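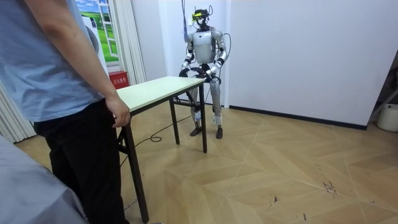 One at each end of the folding table.

November, a little after ten at night, tea gone cold beside me

I have been turning the same question over all evening, and since the house is quiet I may as well put it down in here where it can't bore anyone. Can they do the chores yet? I don't mean the dancing and the waving, I mean the plain dull business of a house, like getting a table from one room into another without taking the paint off the door frame.

I keep coming back to that table. It's such an ordinary thing, cream top, brown legs, the kind we used to drag out for every birthday and funeral lunch on Dillard Street, and I must have carried ours more than 200 times without a thought in my head. But carrying a table with somebody else is a conversation, isn't it? You feel the other person slow down through the wood. You know from a little tug that they've come to the step. Mother and I could do it while arguing about potatoes! And there is the machine at the far end with its knees slightly bent and its two black hands down by the edge, and a blue strap hanging above its head, and the person at the near end with just one hand resting on the corner, easy as anything. I felt quite tender toward both of them.

My own feeling tonight (I may cross this out by spring) is that the lifting is the small part of it. It's the knowing when to let go that I would want to see, and the setting down gently, and a picture can't tell me about either one.

I was soured a bit by Gastus, I admit. That was the floor sweeper I bought with the Borkavum gift money, 600 dollars, and it did the hall beautifully and then ate the fringe off the good rug and sat there blinking. I still use it on the kitchen tile. It does crumbs very well and chair legs very badly, and I have made my peace with moving the chairs myself, which takes about as long as sweeping would.

Still, if one of the tall ones could hold up its end of a table, I'd think about it seriously. My shoulder is no better, and the big oak thing in the back bedroom has to go to the Padilla sale before the snow. I can't lift it and I won't ask next door again.

Must remember to empty the sweeper, and to measure the back bedroom door in the morning before I phone about the oak table.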